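Allcombe Food Skills Project
Progress report to the Wolton Fund
Second period, ending November

Summary

We are halfway through the grant and have spent less than half of it. The Tuesday sessions at Allcombe are running and people come back to them. Whether they are changing what anyone eats at home is a different matter, and we would ask the Fund to treat the claims in our original application with some caution. We wrote them before we had run a single session.

Sessions and attendance

We ran 12 sessions in the period. The register shows 26 people who came at least once. Only five have come to every session, and those five were mostly confident with food to begin with. The application said we would reach people who "rarely or never prepare fresh fruit and vegetables". We asked about this on the sign-up form, but the question was badly worded and half the answers can't be used. It has been rewritten for the next period.

The Lenton sessions have not started. The room we were promised has no sink, and the offer of a bowl and a kettle did not seem a serious answer. We are still talking to them but would not bet on a start before spring.

The fruit table

The part of the session that has settled best is the sorting and laying out at the start. It was meant as a ten-minute warm-up and now takes up most of the first half hour. Fruit goes out on clear plastic and smaller items go on a plate, and the group talks about what each thing is, how it is stored and what it costs. We include one or two fruits that people are unlikely to buy for themselves. 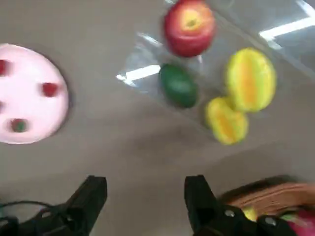
Fruit on the table at Allcombe, with star fruit alongside an apple.

The star fruit get the most attention and we are not sure they deserve it. They are dear, the shops nearest to Allcombe don't stock them, and a person who learns to slice one on a Tuesday has learned very little that will help on a Wednesday. Against that, they do get quiet people talking. We have kept them in for now and will drop them if the budget tightens. Apples are less exciting and far more likely to be eaten.

The pink plate shows up the red items well against the grey table. The clear plastic is less of a success. It creases and shines under the ceiling lights, and two people with poor sight have told us they find the glare hard going. A plain cloth would be better and would wash.

Money

The equipment line was 2,000 pounds and is fully spent. In hindsight the Darko storage trolley was a mistake. It is sturdy, but it doesn't fit through the kitchen door, so it lives in the corridor and everything is carried in by hand. Food costs are under budget, mainly on account of Lenton. We would like to carry that underspend forward and not return it, and will send a separate request.

What we can and cannot say

We can say that sessions take place, that the room is pleasant and that people stay to the end. The feedback sheets are glowing. They are also filled in at the table, in front of the person who ran the session, and we give them little weight. Three people told us they had bought a fruit they had not bought before. We did not ask whether they bought it twice.

Next period

Replace the plastic with washable cloths.
Send the new sign-up form out with a stamped envelope.
Ring people who came once and stopped, and ask why.
Decide on Lenton one way or the other by the end of February.

We don't expect to meet the attendance target in the application. A revised figure will come with the carry-forward request.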